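Lighting a long workshop room with an open ceiling

When we took over the long room behind Prarel, the first thing everybody asked about was the tables. Where would they go, how many could we fit, could there please be one near the outlets. I understand the impulse! But if I could pass along a single piece of advice to anyone setting up a shared work space, it would be to start by looking up. The ceiling decides more than you'd think, and it is much easier to work on before the furniture arrives.

Start with the joists. If yours are exposed, walk the whole length of the room and note which way they run. Lights that follow the joists are simpler to hang and nicer to look at, and you won't end up with cable zigzagging over your head for the next ten years. Mark each fixing point with painter's tape on the floor below it, then stand on the tape and see whether you'd want to work there.

Next, paint. We went with white for everything, joists and ductwork included, and I'd do the same again. Trí Lã wanted to leave the pipes bare metal, and we had a long and mostly friendly argument over it that lasted most of May. White bounces the light back down, and it lets the wood in the room stand out — if you have any curved timber, please don't paint that.

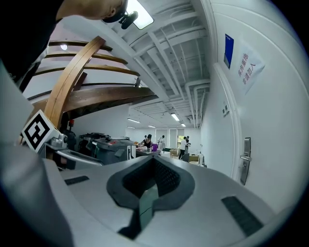 White joists and ductwork, with the curved timber left as wood.

Now for the lights themselves. Fluorescent fittings are fine for the deep part of a room where people stand at tables, and they do look tidy in a receding line. Near anything made of wood I prefer a round ceiling light with a softer glow. Buy bulbs marked 4000 K for both kinds and they will get along with each other nicely. Mixing warm and cool bulbs is a mistake I made in my own kitchen, and I still notice it every single morning.

If you are lucky enough to have a skylight, plan around it. Come in at 11 in the morning and again late in the afternoon, with everything switched off, and write down where you can comfortably read a tape measure. Those spots can go on a separate switch.

Last of all, bring in the tables. Put one down, turn on the lights, and hold your hand over the top as if you were cutting something. If your own shadow falls right across the work, turn the table or shift it a little toward the next fitting. Sang Lã and I did this with every table we own, and it took one evening and a large pot of tea.

Keep your fire extinguisher where it can be reached, and check that no table has crept in front of it.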